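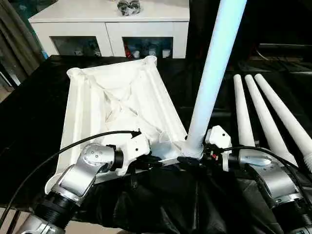
Stool base, one leg in, three to go.

1/ Printed base for the small stool, white, four tapered legs with threaded ends. The first leg is seated in its corner socket. The rest are laid out parallel beside the base so they get picked up in order.

2/ The X ribs across the recess do the stiffening. My first version had a solid panel there and took 710 minutes to print. The ribbed one is 103 minutes shorter and flexes no more than the old one under hand load.

3/ Thread pitch is 2 mm. Anything finer fuses at my layer height. Brahim Salem suggested a chamfer on the first turn, and cross-threading stopped after that.

4/ Sequence: seat one leg, then the diagonal opposite, then the other pair. Finger tight on all four before the final quarter turn - otherwise the last socket binds.

5/ No glue. The legs have to come off for shipping. Packed flat, the set fits the 12-inch box I already use for the Purba shelf.

6/ Files go up in March once Naima Bennani has checked the socket tolerances on her printer. Mine runs slightly tight on inside diameters, so don't scale from my numbers.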